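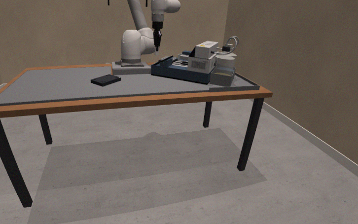

Raluca Ene

Llevo 12 días trasteando con Omisico y ya me apetecía contarlo por aquí, aunque sea a trompicones. Para quien no lo conozca: es un servicio de simulación de celdas de laboratorio. Tú les mandas las medidas de tu mesa y la lista de equipos, ellos te devuelven la celda montada en virtual, con su brazo y su pinza, y a partir de ahí programas y pruebas lo que quieras sin tocar nada de verdad. Yo pedí la licencia de prueba en June (perdón, en junio, que me paso el día con los correos en inglés) y la verdad es que me tiene enganchadísima.

Empiezo por lo bueno, que es la mesa. Venía de pelearme con Predwood, donde cada objeto había que colocarlo a mano escribiendo coordenadas en un archivo, y con esto arrastras, giras y listo. La bandeja azul con el instrumento blanco encima la tuve puesta antes de que se me enfriara el café. ¡Y me la dejaron poner torcida! Parece una tontería, pero en los laboratorios que conozco las cosas casi nunca están alineadas con el borde, y un programa que solo funciona con todo recto no me sirve. 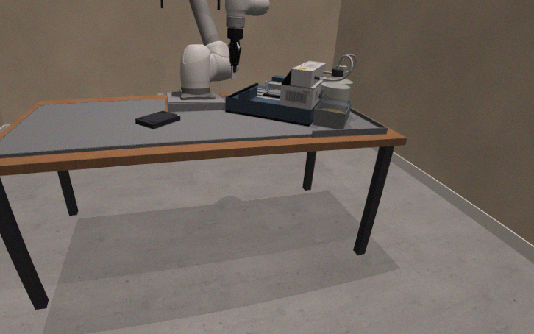 También me gusta que puedas cambiar de punto de vista cuando quieras. Al principio trabajaba siempre con la vista de frente y me confiaba mucho con las distancias: creía que la pinza pasaba sobrada entre el brazo y el equipo, giraba la vista y madre mía. Ahora reviso cada trayectoria por lo menos desde dos sitios. Me lo aconsejó el soporte, por cierto, que contesta rápido y en español — punto enorme para ellos.

Los cables son otra historia. Se ven muy bien, con su curva y todo, pero en mi licencia son puro decorado: el brazo los atraviesa sin enterarse. Para simular el contacto hay que contratar el módulo Niazi, que va aparte y cuesta 364 euros al año. Me parece caro, qué queréis que os diga, sobre todo porque un cable enganchado es justo el tipo de disgusto que yo quería ahorrarme.

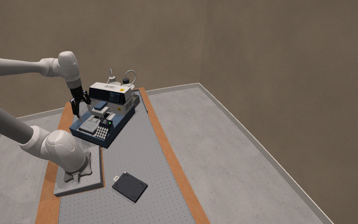

Raluca Ene

Sigo, que me preguntasteis por la pinza en la entrada anterior. Es de dos dedos, negra con las puntas en gris claro, y se abre y se cierra desde un deslizador o desde tu propio código. Con piezas pequeñas va fina. Lo que me costó fue acercarla al frontal del instrumento sin darle un dedazo a nada, y ahí acabé bajando la velocidad casi al mínimo (ya sé, ya sé, pero prefiero ir lenta).

El detalle de los equipos me sorprendió para bien: el teclado con sus teclitas, la pantallita, las etiquetas amarillas. Los textos pequeños no hay quien los lea, así que si pensabais entrenar un lector de etiquetas con esto, preguntad primero. En Allbridge me dijeron que su biblioteca de modelos trae mejores texturas, pero no la he probado y no voy a opinar de oídas.

Mi ordenador, que ya tiene sus años, lo mueve todo bastante bien. Solo se me atasca al exportar vídeos largos, y lo he resuelto dejándolo trabajando mientras ceno.

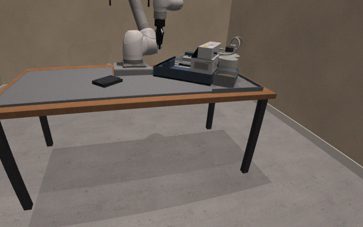

¿Lo voy a pagar?

Pues de momento sí, el plan básico y sin Niazi. Me compensa por las horas que me quita de preparar escenas, y porque puedo equivocarme todo lo que quiera desde el sofá. Si bajan el precio del módulo me lo pienso otra vez. Lo siguiente que quiero probar es la tarea completa, coger una pieza y llevarla a la bandeja, con los equipos cambiando un poco de sitio en cada intento. Si alguien la tiene ya montada y quiere comparar ajustes, que me escriba en los comentarios, que los leo todos aunque tarde en contestar.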